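Nelteo: Pricing and Positioning for a Refill Household Brand
Student project report, Binta Eze and Osvaldo Amaral
Supervisor: Dagný Dalsgaard

2. Method

The project tested whether a refill brand for cleaning products could be priced above store labels in Rolemham. An online survey ran in January and returned 423 responses. After incomplete forms were removed, 336 were kept for analysis. Respondents rated two versions of the same offer. Version A led with price per refill and version B led with reduced packaging. Names and logos were identical in both. 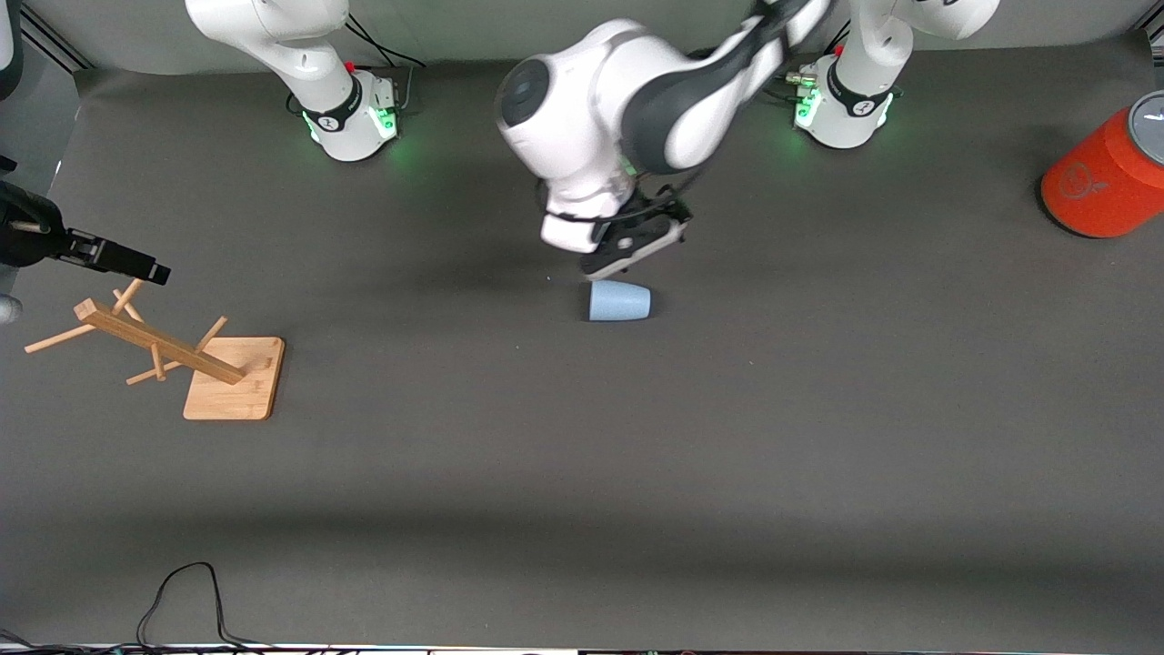

Segments were formed from household size and shopping frequency. Income was left out of the model, as too many respondents skipped the question. Price limits were set with four standard questions (too cheap, cheap, expensive, too expensive), and the curves were plotted for each segment separately.

3. Results

Version A scored higher in larger households. Version B scored higher among people living alone, but the gap was small and did not hold when frequent shoppers were taken out. The accepted price range was narrower than we had assumed in the proposal.

4. Limits

The sample was recruited through student mailing lists and leans young. Stated prices were not checked against purchases. A second round with printed labels is planned by Kayode Tamuno.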